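Ticket 3822 – Gripper comparison, simulation cell
Status: Open
Component: Endum controller, release 147
Reported in July

Summary: With the Drarik gripper model loaded, the fingers close fully on command but the controller continues to report them as open. The Atinga model does not show this fault under the same settings.

Steps taken: The cell was reset and the marker-in-cup task was run three times with each gripper model. Finger friction and closing force were left at the default values.
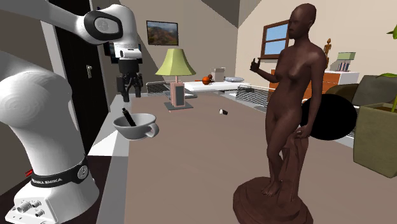 Entered by Nhyira Sarpong, Nosia Support Desk | Last edited 14:10

The start pose is common to both models: fingers open, pointing down, with the marker standing in the cup. The bottle cap is not used in this test and its position should not be altered between runs.

Response from Ewurabena Tetteh: The width reading appears to be taken from the commanded value – please enable joint state logging and repeat the Drarik runs. Kindly attach both logs. Priority remains at level 2 until they have been reviewed.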